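Teach by Hand, and Pay for It Properly
Opinion, Lachance Institute

The Drovisberg program now holds 2,049 demonstrations, each recorded by a person guiding the arms by remote control. Funders ask why simple work with cups should take up so many staff hours.
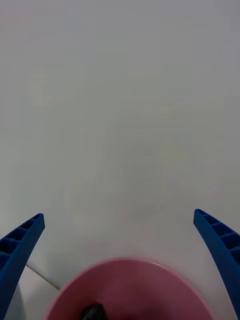
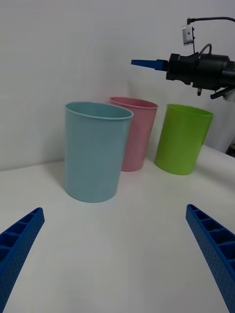 Blue gripper fingers at the table, open in both views.

It is the position of this institute that the hours are well spent. A skilled operator slows down near a rim and corrects a poor approach – habits that few written rules describe well. Somulura has proposed replacing 417 of these sessions with simulated ones. We advise against it. Operators should be trained, credited by name and given regular breaks, and the Unik budget for next year should say so in plain terms.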